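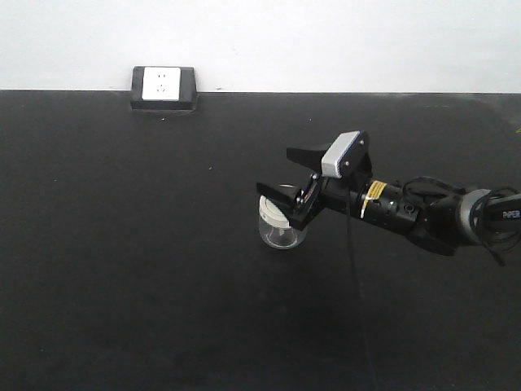 Search this forum Enter keywords Go

Kinship allowance cut after "reassessment" – is this even legal?

tansybucket
Has anyone under Westance council had a letter about their special guardianship allowance being "brought into line"? We've had two of our grandchildren since 2 years before the order was made, and the allowance was agreed in the support plan at the time. Now I'm told it will drop from next April because they've adopted a new means test. The letter gives no figures. It says I can "request a discussion". I've had discussions with them before and came away with a leaflet.

holloway_lane
What does your support plan say, word for word? People say "it was agreed" and then you read it and it says "subject to annual review". I'm not taking the council's side, but reviews are normal and they can change the amount if your circumstances change.

tansybucket
It does say annual review. Our circumstances haven't changed though. Same house, same pension, same children who eat more than they used to.

rookery77
Then I'd want to know what they think they're reviewing. A new policy isn't a change in your circumstances. Ask for the policy itself, the date it was approved, and the sum they did for your household. In writing. Don't ring.

marl_and_clay
We're over in Trumstead and had the same sort of letter. I paid for one of those online packs from Gekgate, the "challenge your allowance" one. It was seven template letters and a glossary. The templates quoted fostering rules, and we aren't foster carers, we have a child arrangements order. I sent one before I noticed and got a rather smug reply.

holloway_lane
Those packs are a waste of money. Everything in them is on the free sites, minus the mistakes.

pennywhistle_b
Bit harsh. I used the Gekgate one and the council backed down.

holloway_lane
Did they back down because of the letter or because you'd complained at all? You can't know. Plenty of councils fold at the first formal complaint.

pennywhistle_b
I know what was in my bank account the month after. But fair enough, I can't prove which bit did it.

rookery77
Back to the question. tansybucket, was the order made in the family court with the support plan attached? If the plan was put before the judge, say so in your letter. It doesn't bind them for ever, and I wouldn't trust anyone who tells you it does, but it makes it harder for them to act as if it was a favour.

tansybucket
Yes, it was in the bundle. I've still got it all in a carrier bag. The solicitor at Osei's said at the time to keep everything, and that was the most useful thing I got for the money.

marl_and_clay
Have they told you what the drop is yet?

tansybucket
I emailed this morning and had an answer by 4pm, which must be a record. £1,714 a year less. No working shown, only the total. They've counted something as income that I think is the child benefit, but I'd be guessing.

rookery77
Don't guess, make them list it. And ask whether the lower figure is on hold while you dispute it. Some will hold it, some won't, and they rarely offer.

holloway_lane
I said reviews were normal and I stand by that, but a total with no working is poor. I'd go straight to the formal complaint and skip the "discussion". If the final answer is still no, it's the ombudsman, and that is slow. I wouldn't pin your hopes on it for this year's money.

pennywhistle_b
I'd still have the discussion – just take someone with you and write down what's said. Mine was where they admitted they'd used the wrong form.

holloway_lane
Admitted it out loud, though. Did they ever put it in writing?

pennywhistle_b
No. I wrote to them afterwards saying what they'd told me and they never disputed it.

tansybucket
Right, I'm doing the complaint and asking for the working in the same letter. I'll leave the discussion until I've seen some numbers. Does it go to the social worker or to the complaints address? We haven't had a named worker since the order.

rookery77
Complaints address, copy to the family support team. Keep the sent email, and put a date in it by which you want a reply.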